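Herkano Automation Forum
Boards > Learning Systems > Demonstration Collection
Thread: Acceptance rules for two-arm bagging demonstrations
Replies: 6 | Views: 3345

pankaj_nigam
Station lead
I would like to obtain the views of members before the collection guide is revised in July. Our group is gathering teleoperated examples of two arms working with produce, a tray and a clear plastic bag. The target for the first set is 100 accepted episodes. The present guide states that an episode is accepted when the assigned items end up in the bag and neither arm has stopped on a fault. It does not address how the bag should lie at the start. 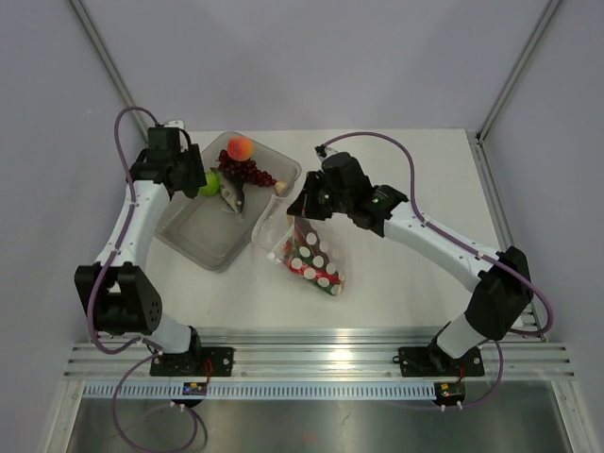

My proposal is that the starting position of the bag be left to the operator, within reach of both arms, and that the tray be turned to a different angle between episodes. A policy trained on one fixed layout is of little use to the groups that will receive this data. I would also permit toy items among the produce, provided the item list is filed with the episode.

Comments are invited, in particular from those who have reviewed bagging data before.

edith.huanca
Data review
I support varying the tray. I do not support leaving the bag to the operator. In the Jadico set, operators were given the same freedom, and within a short time each had settled on a favorite position. The variation existed on paper only. A printed list of starting positions, drawn at random before each episode, would serve the purpose better.

I would further ask that the guide define a failed grasp. Reviewers currently apply two different readings. One counts any contact that does not hold the film; the other counts only a grasp that is closed and then lost.

m_tyagi
Member
With respect to the previous reply, random lists slow the operators down and they make errors in copying the layout. We abandoned them on Drodudon. Operators can be asked to move the bag after every episode, and the reviewer can return a batch that looks too uniform. That places the burden on review, where I believe it belongs.

On failed grasps, my position is that they should be kept. Thin film slips. A learning system that has never been shown a second attempt will not know how to make one.

edith.huanca
Data review
Review already carries a considerable burden, and returning a batch costs more than copying a layout. I agree, however, that second attempts should be kept, so long as they are labeled. An episode with more than two attempts on the same side of the bag should in my view be set aside for separate use. 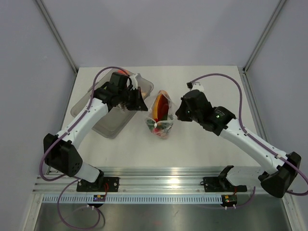 Does a demonstration need to be discarded if the operator pauses in the middle of it?
A short pause may stay in the episode. Long pauses should be trimmed before training, and the trim should be recorded in the notes so that the original timing can be recovered.

I raise the matter because new operators often ask it, and the present guide gives them nothing to go on.

sushil.pathak
Moderator
The point on pauses has been copied to the draft. Members are reminded to keep general questions on operator pay and shift length to the other board.

On the matter of starting positions, I would suggest a middle course. Let the operator choose for half of the episodes and use the list for the remainder. The two halves can be compared once training results are available, and the guide amended accordingly.

dat_hoang
Member
I have a concern that has not been raised. The fixed view is adequate for the tray, but it says very little about whether the film is held once the fingers have closed. Reviewers should be required to consult the wrist view before accepting any episode in which the bag is gripped. At Rajput we accepted a good many episodes from the fixed view alone and later had to withdraw them.
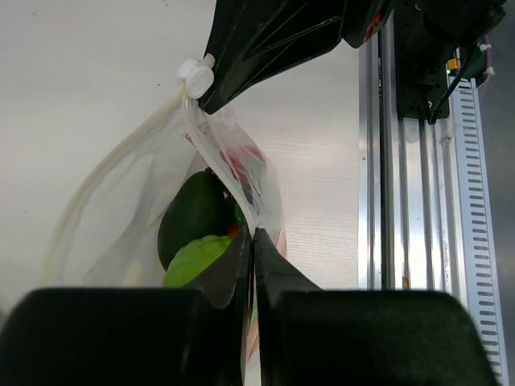
Category: Review Procedure

pankaj_nigam
Station lead
I thank all members for their replies. The draft will be amended as follows.

Starting positions will be divided as the moderator has suggested. Mr. Tyagi's objection is noted, and the list will be kept short enough to read at a glance.

Second attempts will be kept and labeled. A failed grasp will mean a grasp that is closed and then lost. Contact without closing will not be counted.

The wrist view will be required for every episode in which the bag is gripped. I recognize that this adds to review time, and I have not yet settled who will do the additional work. Ms. Huanca is asked to send me her estimate before the draft is circulated.

m_tyagi
Member
I maintain my objection to the list but will follow the guide as issued. Please confirm whether episodes collected under the earlier wording are to be reviewed again or left as they stand.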